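Questions we keep getting about the arm

Put together by Hằng Âu for the people on the refurbishing floor at Tralau. Updated in August after the second round of questions. I was asked to keep this upbeat. I have kept it accurate as far as I could, and where I don't believe something I say so.

Why is there a robot in the teardown area at all?

Management wants to know if part of the desktop teardown can be done by an arm. The integrator, Tatham, sold it to us as help with "repetitive handling." That phrase covers almost everything we do, so I asked for a list. The list I got back has three tasks on it: pulling memory, pulling expansion cards, and moving loose parts to trays. Screws are not on it. Neither are stuck latches, swollen capacitors or the cases that arrive with a dent in exactly the wrong corner.

Is it faster than we are?

No. Tín Vương timed himself against it on memory sticks on a Friday afternoon and had finished his machine and his coffee before it was done. Tatham's answer is that it can run while we're at lunch. Maybe so, but it stops when a stick doesn't come free, and then it waits for one of us. A machine that waits for you over lunch has not given you a lunch.

They also say the speed will improve. I would like to see that on our own mix of towers before I repeat it to anyone. The demo at their shop used the same model of computer over and over. Ours come off a truck.

What does a person still do at the station?

Quite a lot. Somebody opens the tower, takes the side panel off, lays the case down the right way and checks that no cable is lying across the slots. Somebody chooses the program. Somebody watches. When the gripper closes on the wrong thing, somebody hits stop and puts it right. Then there is everything left inside the case, and that's still hand work: the power supply, the drives, the graphics card if the bracket is tight. 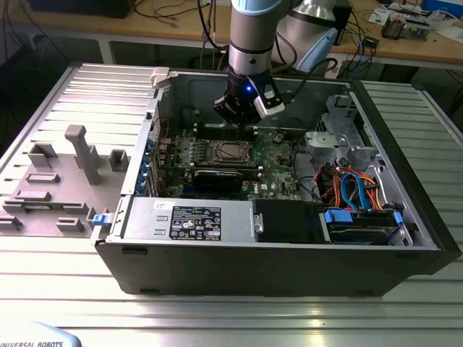 Kiều Lại did this job by hand for years and now spends part of her shift setting cases up for the arm. She says the setting up takes more care than the teardown used to. If a case sits a little crooked, you and I would turn our wrist and never think about it. The program has less give than that, so the care has moved to the person before it, and I don't see that work anywhere in the savings estimate.

Will anyone lose their job?

The written answer from the office is that no positions will be cut "as a result of the pilot." Read that slowly. It says nothing about what comes after the pilot, and it says nothing about temps whose contracts simply end. I asked for both to be put in writing. The reply was that it is too early to say. When there's a better answer it will go on this page.

Do I have to train on it?

For now it is by sign-up. The basic course is 12 hours, on paid time, and covers starting, stopping, clearing a jam and changing the finger pads. Liên Quan has the sign-up sheet. If your supervisor tells you the course has to be done on your own time, that is wrong, so come and see me.

Does running it pay more?

Not at present. We were told that operating the arm is "within the existing role." I'd point out that the existing role did not involve being responsible for a robot. This has been raised and is still open.

Is it safe to stand next to?

It's the kind of arm meant to work near people, and it is set to stop if it bumps into something. That is fine as far as it goes. The setting does not know that you are holding a case with a sharp edge. Keep your hands out of the case while it is moving, use the stop button without asking permission, and tell Tươi Lưu about every contact, including the ones that didn't hurt. We had five reports in the first month. I suspect there were more contacts than reports.

Is it recording us?

The station logs the arm's moves, the stops, and who was signed in. Okik, the software on the tablet, can also show "operator response time," meaning how long you took to come over when the arm got stuck. I was told nobody is looking at that number. In that case it can be switched off, and I have asked for that too.

Who decides if it stays?

The pilot runs 18 weeks. After that the office compares cost per machine with the old way. I have asked that they count setup, watching and rework on both sides. If they only count the minutes the arm is moving, it will look wonderful.

Can I say I don't like it?

Yes. Use the notebook at the station, or tell me. Good things can go in there as well. Two people wrote that their thumbs hurt less at the end of a shift, and I take that seriously.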